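# Learning to swim at an age when my knees make noises

I should say up front that I could always sort of swim. I could get from one side of a hotel pool to the other with my head up like a nervous dog, and for most of my life that seemed like plenty.
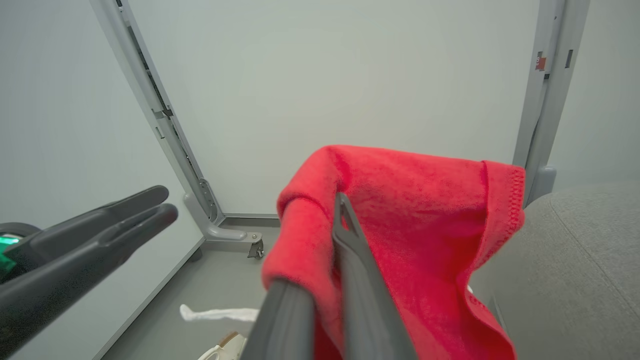
Then in April my sister signed us both up for the adult lessons at the Stavcombe pool, and she dropped out after 2 classes (shift change at work, she says, and I have decided to believe her). So there I was on my own in lane one with a foam board and a pair of goggles that left rings on my face until lunchtime.

Our teacher is Lovisa Ekström and she is wonderful and also a little terrifying. She walks along the edge in flip-flops, and you can hear her coming even underwater. Her whole thing is breathing out. I'd been holding my breath every time my face went in, then trying to blow it all out AND suck in a new one in the half second my mouth was above the surface. No wonder I was done in after one length! She had us stand in the shallow end and hum into the water for most of the first class. A row of grown adults, humming. I felt like an idiot and then I went and swam a whole length with my face in, so what do I know.

The turning-your-head part took way longer. I kept lifting instead of rolling, and when you lift your head your legs sink and then you're basically climbing a hill. What finally helped was keeping one goggle in the water when I breathed. Some days I still forget and get a big mouthful of pool.

Things I wish I'd packed from the start: a swim cap that isn't latex (the latex one took half my hair with it), a coin for the locker, flip-flops, and something to eat on the drive home. I have never been hungry like I am hungry after swimming. I once ate a cold burrito in the parking lot at 9 in the evening with the dome light on and it was one of the best meals of my year.

We had 6 people in the class by the end. There's a guy training for the Visgate lake swim who is miles ahead of the rest of us and very nice about it, and a woman who hadn't been in deep water since she was a kid. The evening she let go of the wall in the deep end, everybody clapped, even the lifeguard.

As for me, I did 400 meters last week. That's with stops, and I hung on to the wall gasping at a few of them, but I did it and I came home and told the cat. My shoulders were sore for a couple of days - good sore, mostly.

The next block of lessons is backstroke and I'm already a bit worried about it, mainly the part where you can't see the wall coming. Lovisa says to count strokes from the flags. I've signed up anyway, and my sister says she's coming back for this one. We'll see!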